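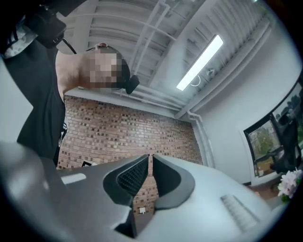
Oneck Library District Public Forum
Board: Policy and Services
Topic: Proposed change to interlibrary loan limits

records_desk_2
Posted 9:14 am

The district has opened the comment period on the draft interlibrary loan policy, and members of the public are invited to respond in this thread. The draft would reduce the number of active requests per cardholder from 25 to 17, and would end the practice of renewing borrowed items automatically. Requests placed before the policy takes effect would be honored under the current terms.

The full text is available at the Oneck main desk and at the Osutville branch. Comments posted here before the end of March will be attached to the board packet. Please keep remarks to the subject of the draft.

northshelf
Posted 9:52 am

I wish to register an objection to Section 3. The draft treats a request and a loan as the same thing. A cardholder may have a dozen requests waiting for months with no cost to the district beyond a line in the catalog. A limit on items in hand would be reasonable. A limit on items merely asked for discourages people from using the service at all.

I would also ask that the staff report be released. The draft refers to it twice and does not attach it.

records_desk_2
Posted 10:20 am

The staff report has been added to the packet. It gives the total for the past year as 3,548 requests across both branches, of which some 2,000 were filled. The remainder were canceled by the borrower, declined by the lending library, or still open when the report was prepared.

millrace_reader
Posted 11:07 am

With respect to the previous objection, an open request does carry a cost. Each one is checked by hand when the first lending library declines it, and it is then sent to the next. I worked in a lending department in another county for a number of years, and unfilled requests took up more of the day than filled ones did. The report appears to bear this out, although it would be stronger if it separated the three categories.

I support the lower limit. I do not support ending automatic renewal, which saves staff a telephone call.

northshelf
Posted 11:31 am

I accept that declined requests require handling. The draft could address this directly by closing a request after a set number of refusals and notifying the cardholder. That would reduce the work without penalizing a person who asks for common titles that arrive promptly.

Kravchuk Local History Group
Posted 1:45 pm

This comment is submitted on behalf of the group's members. Our work depends on microfilm and bound newspapers that are held elsewhere, chiefly in the Skedatitz collection. These materials are used inside the building and never leave it. Under the draft they would count toward the same limit as novels and films.

We request that in-building materials be exempted from Section 3. We further request that the loan period for microfilm be stated in the policy, as it has been given to our members as three weeks by one branch and four weeks by the other.

osut_parent
Posted 2:16 pm

I oppose the exemption requested above. A family that educates its children at home also depends on borrowed materials and would receive no exemption. If the limit is fair, it should apply to all cardholders. If it is not fair to the history group, it is not fair to the rest of us.

Kravchuk Local History Group
Posted 2:40 pm

The request concerns a type of material and would apply to any cardholder who uses it. No special standing is sought for the group.

osut_parent
Posted 2:58 pm

I understand the distinction and withdraw the word exemption. My concern about household limits remains. The draft does not say whether children's cards are counted separately from those of their parents.

records_desk_2
Posted 3:30 pm

Children's cards are counted separately under the current policy, and the draft does not alter this. Staff will ask that a sentence be added to make it clear.

On microfilm, the loan period is set by the lending library, and this accounts for the two answers given to the history group. The draft will be amended to say so. The question of in-building materials will be referred to the board as an open item.

millrace_reader
Posted 4:12 pm

May I ask whether the figure of $1,000 listed under return postage is for one branch or for both? It seems low for the volume reported.

records_desk_2
Posted 4:35 pm

The figure is for Osutville only. The Oneck amount is carried under general shipping and is not itemized. A corrected table has been requested from the business office and will be posted in this thread when it is received.

northshelf
Posted 5:03 pm

Thank you. I would ask that the comment period remain open until the corrected table is available. My objection to Section 3 stands as written.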